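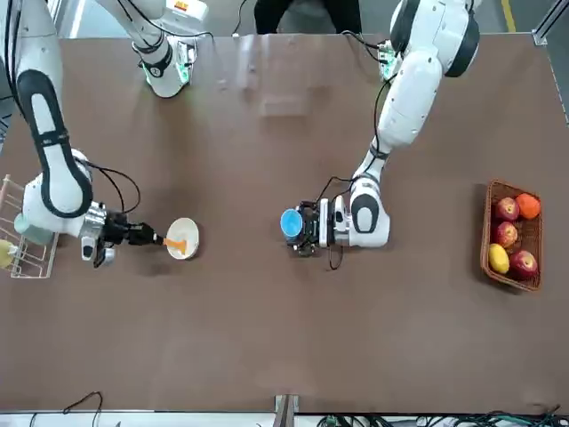
Poste à deux bras : un ustensile orange dans le bol blanc, un gobelet bleu tenu par l'autre pince.

Altine : règles de bonne pratique pour les tâches de cuisine à deux bras

LISEZ-MOI, version du 2023-12-12
Rédaction et suivi : Subira Urio

Bienvenue, et merci de prendre le temps de lire ces quelques pages avant de lancer vos propres enregistrements ! Elles accompagnent le jeu Altine, qui compte 517 épisodes répartis sur 12 tâches, et elles reprennent à peu près tout ce que nous répétons à voix haute aux nouveaux venus depuis février (avec un peu plus d'ordre, j'espère).

Présence autour de la table

Une seule personne conduit les bras, et c'est elle qui annonce le départ. Les autres peuvent bien sûr regarder, discuter, prendre des notes, mais toujours à l'extérieur de la zone de travail tant que les bras sont sous tension. L'arrêt d'urgence reste à portée de main de l'opérateur, jamais posé sur une chaise ni rangé derrière un écran. Pour déplacer un objet à la main, on met d'abord les deux bras en pause, même pour un gobelet qui a glissé de deux centimètres.

Vitesse et efforts

Dès que les deux pinces travaillent au-dessus du même récipient, la vitesse est limitée à 40 % du réglage nominal. Nous avons longtemps hésité sur cette valeur ; Vindel travaillait plus vite, Mohamedi plus lentement, et nous avons fini par nous entendre. La force de serrage se règle objet par objet, à vide, avant le premier épisode.

Liquides
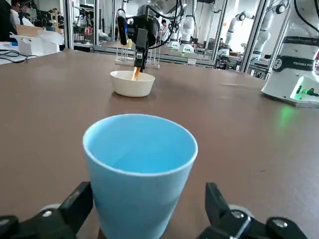 Pas plus de 100 ml de liquide sur la table à la fois, tous récipients confondus. On verse au-dessus d'un bol, à bonne distance des embases et des connecteurs, et l'on garde un chiffon sec près du poste. En cas d'éclaboussure sur un câble ou une pince, l'épisode s'arrête, on coupe l'alimentation et on essuie tranquillement : un épisode perdu, ce n'est vraiment pas grave.

Étiquetage

Les essais ratés sont conservés et marqués « échec », avec une phrase libre dans le champ note. Merci de ne pas les effacer, ils nous servent beaucoup ! Si une personne est reconnaissable à l'arrière-plan, son visage est flouté avant tout partage hors de l'équipe.

Licence et contact

Usage libre pour la recherche, avec mention d'Altine et d'Ullullow, qui héberge les fichiers. Pour une correction ou une règle à ajouter, ouvrez un ticket sur le dépôt en l'adressant à Subira Urio, et indiquez le numéro de l'épisode concerné.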